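After the Meal: Clearing Up in Our Living Room

30 July 2021

We are eating in the living room since June, when the kitchen table went to my brother. It is pleasant to eat near the balcony, but the plates and the spoons must go back afterwards, and the scraps must go in the bin. I have collected some pictures of this small work. My neighbour Hüsnü Sezer asked me how we manage with a black glass table and a pale rug, so this page is also my answer to him.

The first thing is always the leftovers. We keep a small metal bin on the wooden floor, near the edge of the rug, and we put a clear bag inside. The bowl is turned on its side over the bin, so the carrots and the rest can fall down.
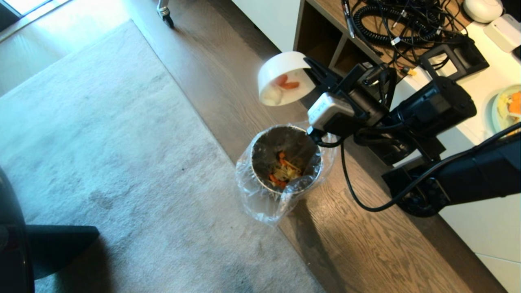 Photo: Dirceu Araújo / Kivi household pages

The bag should hang well over the rim. When it is too short, it slips down with the first heavy spoonful, and then you must wash the bin also. I buy the bags in Dulent, two rolls at one time. A lid would be good in summer, but I did not find one in the right size.

Then the sofa side of the room. The cream cushions stay where they are, and the round table keeps its tray in the front part. White spoons are lying at the back, near the small bowl, with the metal ones beside them. I would like to have a proper box for the cables.

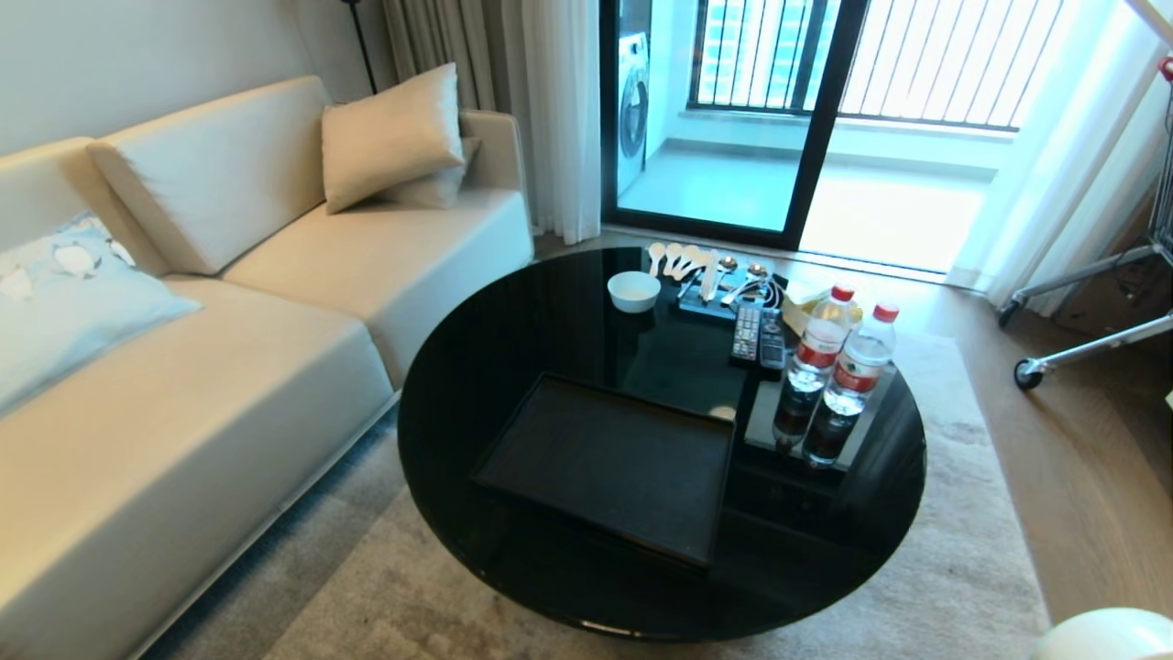
Dirceu Araújo

Black glass is beautiful for five minutes, until somebody puts a hand on it. I wipe it with a cloth which is a little damp, and after this with a dry one. My wife says that newspaper is better. We have tried both and we do not agree.

Plates are more difficult than bowls. Carrot slices like to stay on the flat part, even when the plate is steep, and small orange crumbs remain here and there. A soft spatula helps with these, and Tanine at the market sells a good one with a short handle.

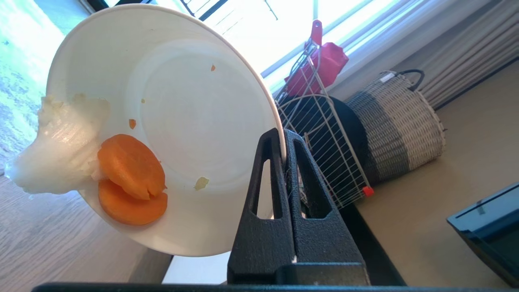 The table and the balcony door

Between the long white curtains you can look out to the washing machine on the balcony. Tablecloths and napkins go there directly, so it is practical to have it so close. The shopping cart has its place in the corner by the curtain, with a red bag and some pink and light things in it. Water bottles with red caps are still on the table, next to the remote controls.

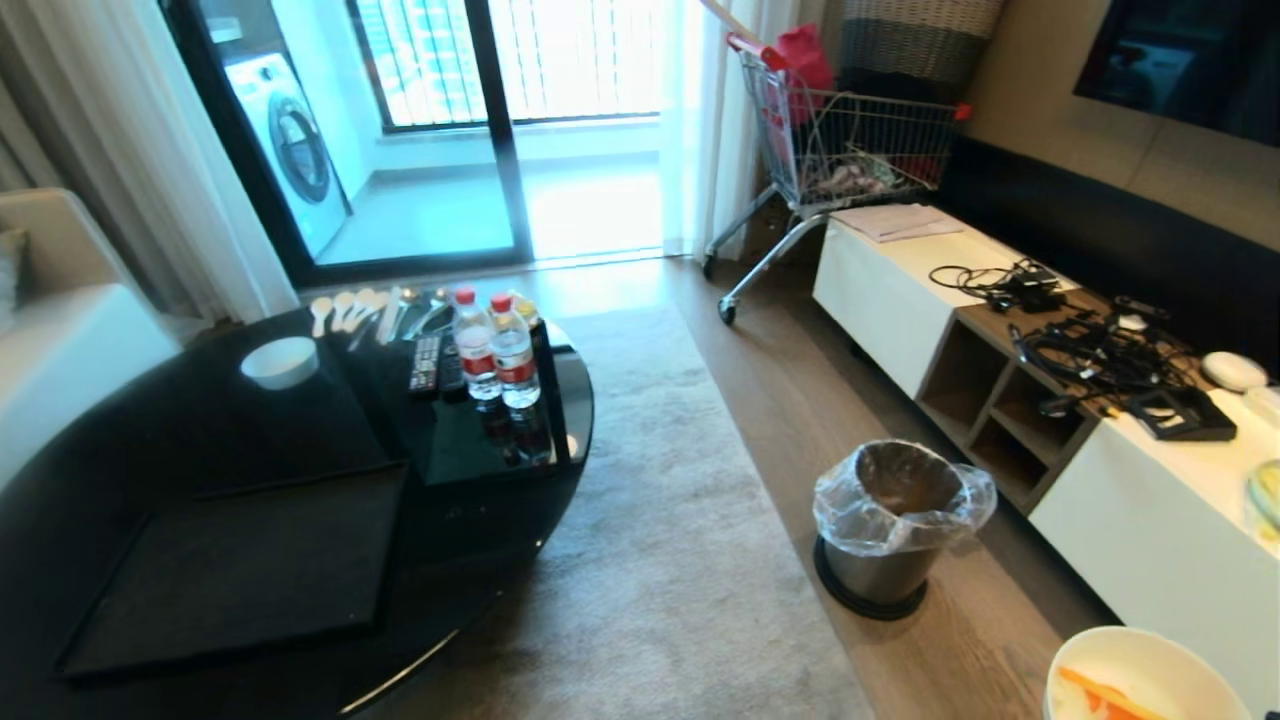

In our old flat in Herkow everything had to be carried along a corridor with three doors, and I have dropped more than one glass there. Now the way is short. I take the bottles first, then the cutlery, and the tray I leave for the last. The curtains we wash two times in the year, and they go back on the rail a little damp, so they need no ironing. If somebody knows a good method for smudges on a light grey rug, please write to me. I have tried soap and warm water, and the big one near the window is still there.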